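Radka Kneževič
Gripper comparison, part 2. Last week was the bench numbers. Thread is for the mobile base with both grippers and the two head cameras, because the bench numbers did not survive the move.

Radka Kneževič
Setup first. Ellow parallel gripper, electric, flat rubber pads. Lasunitz three-finger, also electric, underactuated. Same arm, same wrist flange, same controller. Swap takes four screws and one connector.

Radka Kneževič
Task set is 20 objects, fixed start poses, each one attempted from a parked base and then again after the base has driven in from the far side of the lab. Same grasp planner for both grippers, with finger geometry swapped in the config.

Radka Kneževič
Parked base: the Ellow drops almost nothing with flat sides. Boxes, blocks, a stapler, the battery packs. It is bad at anything round and heavy. The pads slip before the force limit is reached, and raising the limit crushes the cardboard items.

Radka Kneževič
Lasunitz, parked: the reverse. Round things are easy. Thin things lying flat are close to hopeless, as the fingertips are too thick to get under an edge. Vlasta Jurić filed one set down to a chisel shape and that helped with the ruler but not with the card.

Radka Kneževič
After driving in, both get worse, and by nearly the same amount. That was the first sign that I was not measuring grippers any more.

Radka Kneževič
Base localization uses the lidar plus a correction from the head camera. If the correction is off, the arm starts from a slightly wrong place and the gripper gets blamed for it.

Radka Kneževič
So I logged the pose error at the stop point over 71 drives. Median is fine. The tail is ugly, and nearly all of it comes from approaches where the camera is pitched down and sees mostly floor.

Radka Kneževič
Glossy epoxy is a poor surface to track on. A ceiling light reflection moves when the camera moves, the feature tracker is happy to lock on to its edge, and then you have a landmark that follows you across the room.

Radka Kneževič
Camera A is the wide one we have had since February. Rolling shutter, good in low light. Camera B is the Hoxha global shutter module, narrower, noisier. Both on the same head bracket, 2 sets of calibration files, hardware trigger from the controller.

Radka Kneževič
B gives fewer features per image and keeps more of them. A gives plenty and throws most away as soon as the base turns. On straight runs I could not separate them.

Radka Kneževič
A circular polarizer on B took out part of the reflection at some headings and none of it at others, and cost enough light that exposure had to go up. Motion blur came back. Filter is in the drawer again.

Radka Kneževič
What worked better was masking. Anything on the floor plane that is brighter than its neighborhood and has soft edges gets dropped before matching. Painted lines stay in. Furniture bases stay in. Crude threshold, no learning.

Radka Kneževič
With the mask on, the bad tail shrinks for both cameras. It shrinks more for B. I reran the object set with B and the mask, and the two grippers finally look different from each other again after a drive.

Radka Kneževič
Latency: the mask adds a little under one image period on the old controller. On the Gisstead board it fits inside the period. I am leaving the old controller in for one more round to keep the comparison clean, then it goes.

Radka Kneževič
One correction to part 1. I gave the Lasunitz close time with the default current limit and the Ellow with a raised one. Both are now at default. The Ellow is still faster, by less than I claimed.

Radka Kneževič
Where it stands. For flat-sided stock, Ellow. For mixed bins with bottles and cans, Lasunitz, with filed fingertips if you can get away with it. For the head, B with the mask. I would not buy the polarizer.

Radka Kneževič
Next is cycle wear. 300 closes per pad set, then repeat the slip test on the same steel cylinder. Starting Tuesday. Raw logs go up when the file names make sense.

Radka Kneževič
Head camera view, pitched down, yellow line and cabinet base both inside the region the mask keeps. The pale patch on the floor is the kind of thing it drops.

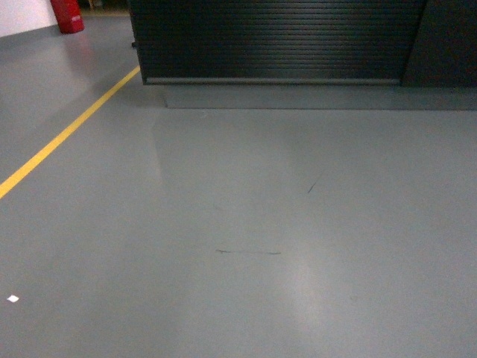 Nikola Grgić
Did you try locking exposure during the turn? We had the same long tail on a rolling shutter camera, and a fair share of it was auto exposure hunting every time a reflection came into view. Would be good to know before you write off A.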